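Last updated: July

Couples married by humanist celebrants to get free help with the paperwork their ceremony doesn't cover

Gilteo, the charity that supports people who have chosen a non-religious wedding, is very happy to announce the opening of its new advice service, Pultel, which will help couples in England and Wales make sense of the gap between the wedding they want and the wedding the law will recognise.

As many readers will know only too well, a humanist ceremony in England and Wales does not, on its own, make a couple legally married. A couple can stand up in front of everyone they love, make promises they have spent months writing, and still need to go to the register office to have the marriage count. Most of the people who write to us knew this before they booked. A good many did not, and some found out a long while afterwards, when a pension form or a hospital visit brought the question up.

Pultel grew out of those letters. Over the past year Gilteo received 1,038 enquiries from couples, parents and celebrants, and the same worries came round again and again (which certificate do we need, how much notice do we give, does it matter which date we call our anniversary?). The service will answer them by telephone and by post, free of charge, and it is open to people of any belief or none. 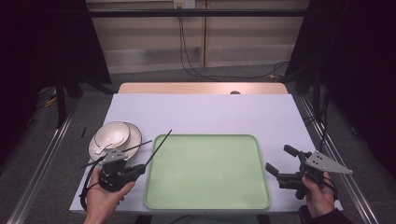
A pale green tray, with plates and a spoon set beside it.

"I have been conducting weddings for a long time now, and I still get a lump in my throat at nearly every one of them," said Margus Stankevičius, director of Gilteo. "What makes me sad is when a couple rings me afterwards, a bit embarrassed, to ask whether the day they remember was the real one. Of course it was real to them, and to their gran in the front row! We would dearly like the law to catch up, and we shall go on saying so, but in the meantime people need someone patient on the other end of the phone."

The service will be run from Villa, Gilteo's office and meeting rooms, by 2 paid advisers. It has been made possible by a grant from the Druken Fund, which has also paid for the printing of 2,000 copies of a plain-English booklet for celebrants to hand out at their first meeting with a couple.

Ayodele Nnaji, who leads the new service, said: "We are not solicitors and we won't pretend to be. If somebody needs one, we will tell them so and help them work out what to ask. Mostly, though, people want to talk it through with someone who won't make them feel silly, and who won't try to talk them into a church or out of one."

Telephone lines are open from 10am to 4pm. Celebrants who would like copies of the booklet can ask for them by writing to Pultel at the Villa office.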